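Talk notes: Labeling small parts in a shared storeroom
Prelismont regional meeting, afternoon session

Slide 1. Greeting. Thank the hosts from Drarnarcombe. Say that I will speak slowly and that questions are welcome at any moment.

Slide 2. Where we started. In our storeroom in Radebe we kept 2000 small articles, and every shift had its own names for them. One person wrote "short spacer", another wrote "ring, thin". Both were correct, but the search in the computer did not find them together. Pause here and ask who has the same problem.
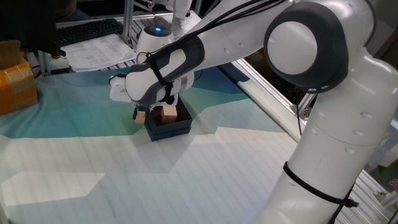 Slide 3. The naming rule. First comes the noun, then the size, then the material. We do not use color in the name, as suppliers change color without telling us. Show the old label and the new label of the same spacer. Give people time to read both.

Slide 4. The change itself. We renamed one shelf per week, beginning in December. Two people did the work, one reading aloud and one typing. I recommend this very much. When I tried it alone, I made many mistakes and had to repeat a full shelf.

Mention the label paper. The cheap one lost its glue near the heating pipe. We now buy the Grisadine rolls, and they stay on the drawer.

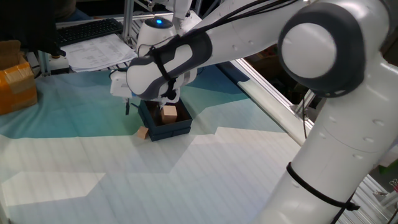

Slide 5. What was difficult. The old names lived in people's heads for a long time. For three months we printed the old name in small letters under the new one. Some colleagues wanted to keep it forever. We removed it in spring, and there were complaints for up to 2 weeks.

Slide 6. Open points. Mixed sets still have no good name. Also, returned parts often come back without a label, and I do not have a solution for this. Ask the room for ideas and write them on the board.

If time is short, skip the label paper. Leave the naming rule on the screen during questions.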